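Keeping House on the Ground Floor: What One Shared Living Space Taught Me About Tidying
Project report, Household Studies, second term
Ifeoma Haruna

When our class was asked to choose a project for December, most people went for something with a clear ending, like a piece of furniture or a meal for guests. I picked tidying, which never ends at all, and my aunt laughed for a good while when I told her. But I have lived in shared houses since I was sixteen, and I have spent more evenings than I would like to admit looking for a clean shirt in a room where every surface had a clean shirt's worth of something else on it. I wanted to know whether a different way of putting things in their places could make those evenings shorter.

The space I worked in is the ground floor room at Sosto, which does the jobs of a kitchen, a dining room, a sitting room and a laundry corner all at once. I loved it from the first visit, partly for the colors (I am weak for a bright sofa) and partly for all the little places where a thing can be put away or lost.

My plan was simple enough. I would go over the room at the same hour each afternoon, with every Thursday off, and write down what I found out of place, where it ended up, and how many minutes it took me. By the end I had 105 entries in my notebook. My budget for hooks, hangers and labels was 300, and I am pleased to say I came home with a little left over.

I sorted the entries into three kinds. The first I called hanging, meaning anything that wants a hook or a hanger. The second was draping, meaning cloth that gets put down over the nearest soft thing with every intention of coming back for it later. The third was floor and wall, for all the grates, cables, trims and openings that collect dust and that people stop seeing after a week. I did try a fourth kind, for paper, but I kept arguing with myself about napkins and gave it up.

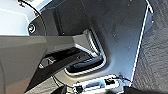
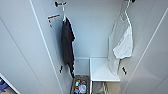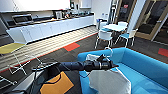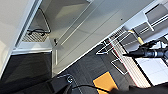
When I read my draft out to the class, Nwankwo wanted to know whether hanging a thing up really counts as tidying it, when a shirt on a hook is still a shirt that somebody has to fold, and said that in a family of six the hooks simply fill up and then the chairs do. I thought that was a very fair point, and I went home and changed two pages of this report over it.

My answer, such as it is, has to do with the closet. It is a narrow white one, and before I began I would have called it too small to be of use to anybody. Yet a dark t-shirt on one side and a mesh laundry bag on the other can hang there without bumping into each other, and you can see both the moment you look in. I noticed that I hardly ever wrote down a minute spent searching for something that lived in there. So I would say that a hook is a resting place, and that a resting place is allowed as long as it is easy to see. Nwankwo's trouble with the full hooks still stands, and I have no cure for it except fewer clothes.

Draping was where I did worst. A blue sofa with a white cloth over the front of it looks perfectly cheerful, and that is just the difficulty - the cloth doesn't seem to be in anyone's way, so it stays. I tried a rule that no cloth could spend the night on the furniture. I kept it for nine days, then had a cold and lost it again.

The third group surprised me the most. I had expected it to be dull, and it took up the longest part of my notebook! Loops of cable over a grate are slow to clean around, and the carpet tiles hold on to crumbs in a way that the pale slatted flooring by the kitchen counter does not. Given another month I would do this part first in the afternoon, while I still had my patience, and leave the closet until last as a sort of treat.

I was asked to keep the written part under 2,000 words, so the full table of minutes is at the back of the folder, along with my receipts and the page of rules as it stood on the final day. The rule about cloths is still on it, in pencil.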